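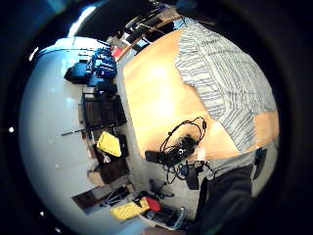
A striped garment on the work table at Zadoto. Photo: Aranka Szabó

Ask Mio Sakai when a machine will fold her laundry and she answers with a number. Her team at Zadoto has recorded 3310 folds by human hands, and she would like many more before she promises anything.

"A shirt is never the same shape two times," she says. "A box is easy. A box stays a box."
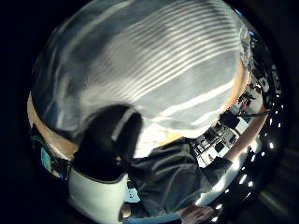 The company works on one household chore only. People fold, sensors on the hands write down the movement, and a program named Prinska learns from it. In March it could finish a plain towel in 70 seconds. A T-shirt took 150, and the sleeves were often wrong.

Yavuz Dönmez, who runs a small laundry in Sterkosdale, came to see the towel test and was polite about it.

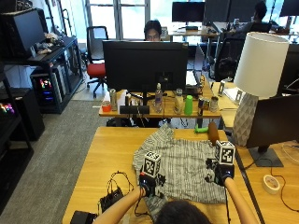
"My staff do it while they talk about their kids," he told me. He would still buy one, he said, if it could work at night and if the price was near to a used van. Sakai wrote this down.

The hard part is the first touch — to find a corner, or a hem, in a soft heap of cloth. People do this mostly by feeling, and it is difficult to put into data.
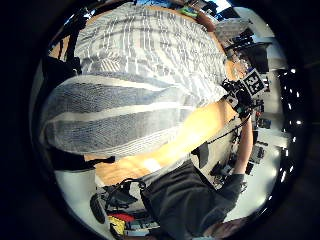

Sebastian Vasiliu, who trains the program, expects a useful towel machine in 2 years. About shirts he did not want to give a date, and fitted sheets are not on his list.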